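I'd been meaning to get out to the Preltwood open day for ages, and this March I finally did it. If you've never heard of the place, don't feel bad. It's an old mill building by the river where a bunch of small outfits rent space, and once a year they all open their doors and let people like me wander in and ask silly questions.

I got there a little before ten and the parking lot was already packed. Coffee was free, the cinnamon buns were not, and I had one anyway (okay, two).

My first stop was Nirkis on the ground floor, who make hooks, rails and drawer dividers. Preben Riis was running the bench and he let me bend my own wall hook out of steel rod! Mine came out looking like a question mark that had been stepped on, but it's up by my back door now and it holds the dog leash just fine.

Upstairs is Banomura, and that was the part I'd come for. They do everything to do with clothes care at home – hanging, folding, mending, storing – and they run short classes all day. I squeezed into the closet one with 21 other people and a very warm radiator. Khoa Triệu taught it, and he talks fast, so my notes are a mess. Stuff I did manage to write down:

Sort before you hang. Everybody wants to start with the hangers and then the bed disappears under a mountain of shirts.

Knits get folded. I knew this one and I still don't do it.

Small clothes want small hangers. I've been stretching out the necks of my niece's tops on grown-up ones for years, oops.

He also told us he once helped a customer clear out almost 400 hangers from one hallway closet, and kept 110 of them. I went home and looked at my own closet with some shame.

After the talk you could poke around the hanging area for as long as you liked, and I stayed way past what was polite. I love a little rack with a tray at the bottom. Mine at home has bare legs and the socks just roll off under the dresser. 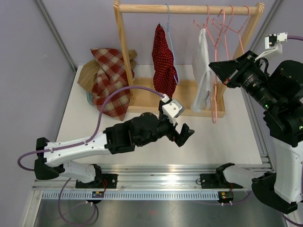
Do you need to close the top button before you put a shirt on a hanger?

For anything with a collar it's worth doing, and one button is plenty. It keeps the shoulders from sliding off, and the collar sits better too.

I finished up at Hà, the noodle counter by the loading dock, where the line was long and the broth was worth it. Then I bought a bundle of cedar blocks I didn't need and a spool of 300 yards of gray thread I sort of did. The mending class was full by the time I got back upstairs, so next year I'm signing up for that one first and eating later.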